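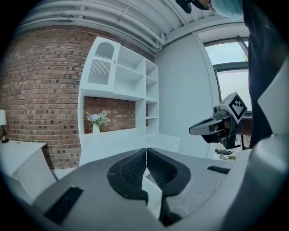 机の上が片づいている人ほど仕事が速いというのは本当か、むしろ仕事が速い人に片づける余裕があるだけではないか、とMebrat Adugnaは草稿への意見の中で書いている。本節の議論はこの疑問から始めるのが妥当であろう。先行研究の多くは整頓度と作業成績の相関を報告したのち、考察に入ると断りなく「整頓の効果」という語を用いる。相関の向きを検討した形跡はほとんど見当たらない。

よく引用されるのはGideyの調査である。回答2740件という規模は確かに大きい。しかし整頓度は本人が100点満点でつけた自己評価であり、作業成績もまた自己申告である。自分に甘い回答者は両方に高い点をつけ、厳しい回答者は両方を低くつける。この傾向だけで、報告された程度の相関は十分に生じうる。標本を大きくしても、この種の偏りは小さくならない。

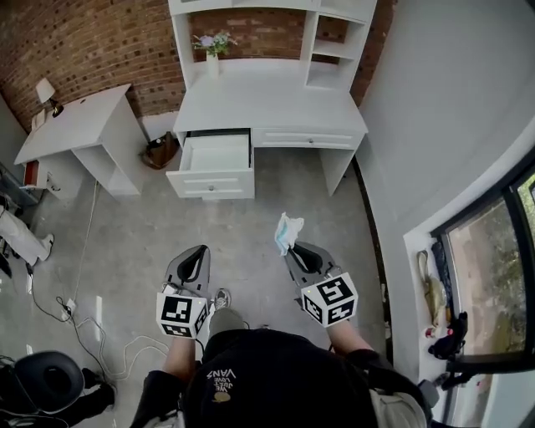

4.2 「整頓」の定義をめぐる問題

整頓度という変数が何を指すのかも、文献間で一致していない。Muvitton尺度は机上面に出ている物品の量を問うが、引き出しや棚の中は対象外である。机上の物をすべて引き出しに押し込めば、得点は直ちに上がる。一方、Huketti式の評定では収納内部の分類まで含めて採点するため、同じ机が前者では高得点、後者では低得点となることがある。両者の結果を一つの表に並べて平均を取った総説もあるが、筆者らはその数値に意味を見いだせなかった。
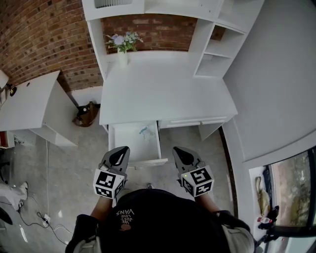 図1 引き出しが開いた状態の、上置き棚付きの白い机

収納の開閉状態の扱いはさらに曖昧である。開いた引き出しは、評定者によって「使用中」とも「乱れ」とも記録される。Muvitton尺度の手引にはこの点の規定がなく、評定者間の一致率も示されていない。日曜に在宅で評定した場合と、勤務中の机を評定した場合とを区別しない研究も多い。

4.3 介入研究の限界

因果関係を主張するには介入が必要であり、Grarkiaで行われた実験がその根拠としてしばしば挙げられる。参加者を2群に分け、一方にのみ作業前の片づけを指示し、その後40分間の校正課題を課したものである。片づけた群の誤りは確かに少なかった。ただし対照群はその間何もせずに待っていた。差をもたらしたのが机の状態なのか、体を動かしたことなのか、単に指示を受けて身構えたことなのか、この計画からは判別できない。

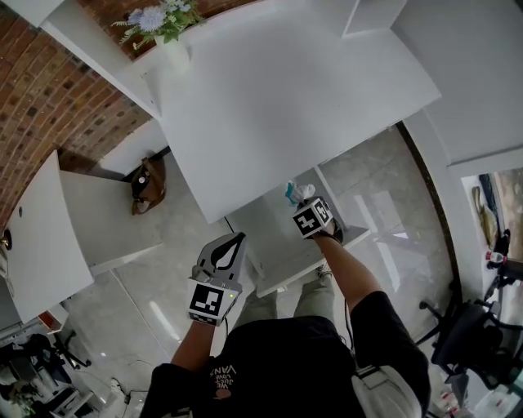

図2 大型の白いテーブル

天板の広さも統制されていない。同じ量の書類でも、広いテーブルに置けば空きが残り、狭い机では面を覆い尽くす。面積あたりの密度を用いれば一応の補正はできるが、原論文には天板の寸法が記載されておらず、再計算は断念した。以上から、本稿では整頓度を説明変数として採用せず、次節の分析では物品を探すのに要した時間のみを扱う。この変数にも測定開始時点の決め方という難点があり、それについては付録で述べる。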